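Community > Drodon > News

Shared kitchen at Moura House opens again

9/18/19

Well, we have our kitchen back! I popped in to Moura House, up at the top end of Drodon, and the shared kitchen is open for anyone who wants to book it. It's been shut since February, when a pipe went behind the old units, and I for one have missed it terribly (my own worktop is the size of a tea tray).

The new counter is white marble with grey veins, bought second-hand from a café in Wuvden for £883. I did gulp at that, but £700 of it came from the summer fair, so we were most of the way there already. Pao-chu Lai, who takes the bookings, told me she'd have been happy with anything you could wipe down.

People have been bringing things in all week and the place feels lived in again. There's a toaster oven, a two-slot toaster and a lovely dark wooden chopping board with a raised rim, which I've got my eye on for bread day. The mug and the canisters have gone along the back by the grey wood, next to the crock with the wooden spoon, and the cereal is up in the corner for the breakfast club. Cinnamon Oat Bites, if you're wondering – my grandson would finish the box in one sitting.

Sessions cost £2 an hour and roughly 80 of us have put our names down so far, so do get in early if you want an evening. Trí Lý is running the first one, on soups and flatbreads, and says to bring an apron and a tub to take some home in. Please leave the counter as you'd like to find it!

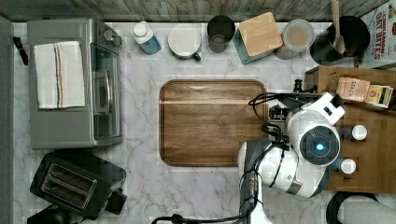
How to book

Ring Pao-chu or sign the sheet by the front door. Keys are collected from the hall desk.

14 shares | 6 comments

Contact us | © Drodon Community News | Back to top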